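Tampo branco da Werkstead: vale a pena?

tollar_40
Dizem que não mancha. Duvido. Alguém tem há mais de um mês?

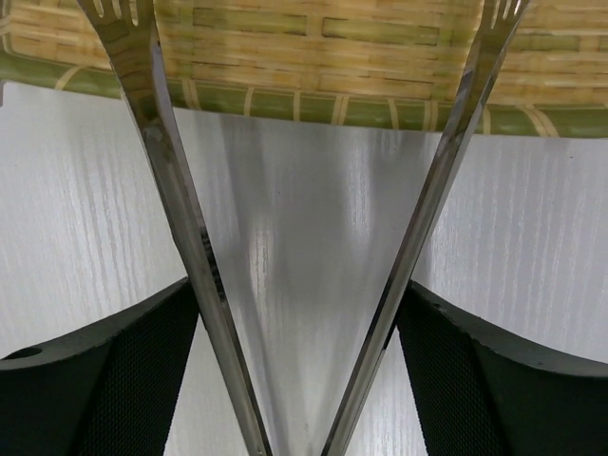

Pedem 40 euros só pelo óleo de manutenção.

zepeda
Tenho desde maio, zero manchas. 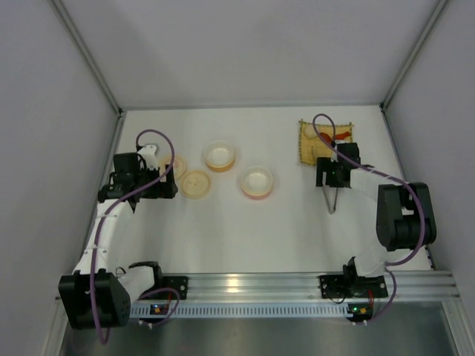
Limpo com pano e pronto.

tollar_40
E café? Vinho?

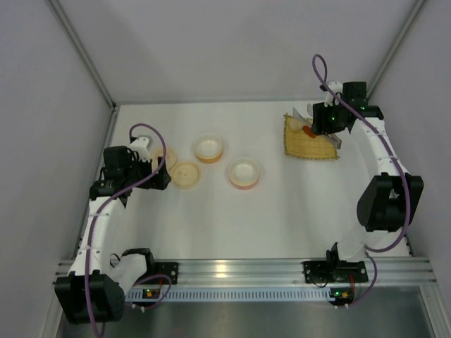
Tampo branco, paredes cinza-claras

drenddale
O meu amarelou em 4 meses. Marketing.
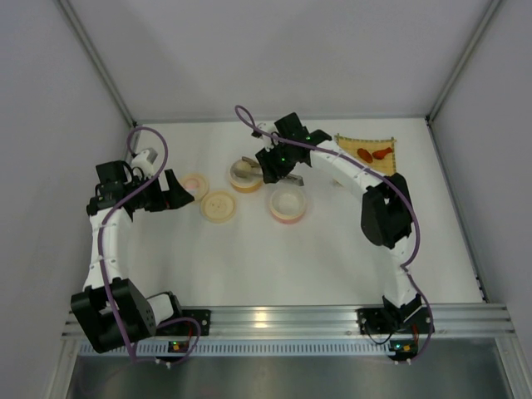

Branco cansa, digo eu. Com parede clara atrás, como ali, fica tudo pálido. Fico com o meu carvalho.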